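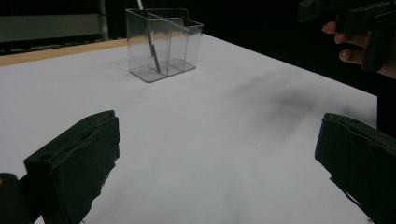
3.2 Containers and sorting surface

Figure 2. A divided clear container on the covered table, with one thin dark item in the left compartment.

The second part of the study looked at how people put away small desk items when the holder is see-through. The container in Figure 2 is rectangular, with straight walls and a flat base. A divider splits it into two compartments and rises slightly above the rim. We chose a clear holder after the pilot, in which several participants tipped an opaque one toward themselves to check what was already inside.

The table was covered in white so that thin dark items would stand out. The covering marks easily, and grey smudges such as those in Figure 2 were left in place unless a participant asked about them. Graça Patrício changed the sheet between blocks, and Custódio Azevedo kept the session notes.

Each participant completed 6 trials. In total, 302 placements were kept for analysis. A placement was coded as "left," "right" or "returned," the last meaning that the item was taken out again before the end of the trial. Long thin items were hard to code from the side. Seen through the walls, a leaning stick can look bent or zigzagged, and the two coders at first disagreed on how far down its lower end reached. We settled on coding the compartment only – depth and lean angle were dropped.

Participants were told to put the items away as they would at home. They were given no rule for using the divider. Questions about it were answered with the same sentence each time: "Whichever side you like." Placement order is treated separately in Section 3.3.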